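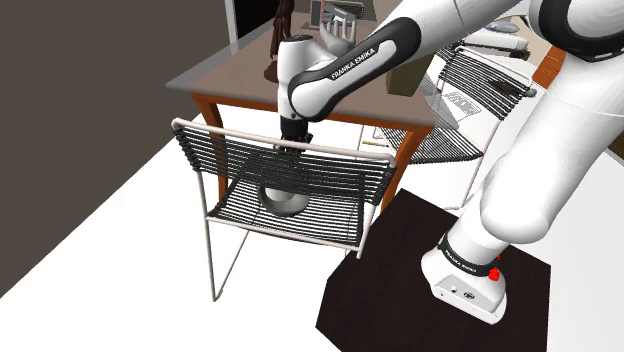
A robot arm reaches down by a chair in a computer-made room.

How Do People Show a Robot What to Do?

A robot does not know how to pick up a cup or put away a pencil until it has been taught. At the Konlow Learning Center, people teach robots by showing them. This is called demonstration.

There are two main ways to give a demonstration. In the first, a teacher holds the robot's arm and gently moves it through the job. The robot's joints measure every bend and turn, and a computer saves the numbers. In the second way, the teacher does not touch the robot. The teacher moves a hand controller, and the robot copies the motion. This is called remote control, or teleoperation.

Remote control also works with a robot inside a computer program. The program is called a simulation. It looks a little like a video game, with furniture and small objects for the robot to handle. If something falls in a simulation, nothing breaks, and the teacher may start again. 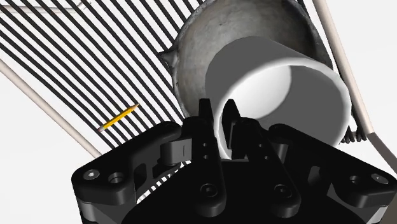 Gripper fingers inside the open end of a white cylinder, with a metal bowl behind it.

Most robot arms have a gripper in place of a hand. Many grippers have only two fingers, so the teacher must choose carefully where to place them. Volkan Karaca, a teacher at the Center, asks new students to move slowly and to look at the object from more than one side.

One demonstration is seldom enough. For a single task, students at the Center recorded 500 demonstrations and kept 381 of them. The computer studied these to find what the good ones had in common.

Words to Know

Demonstration: showing how a job is done.
Gripper: the part of a robot that holds things.
Joint: a place where the arm bends or turns.
Simulation: a pretend world made by a computer.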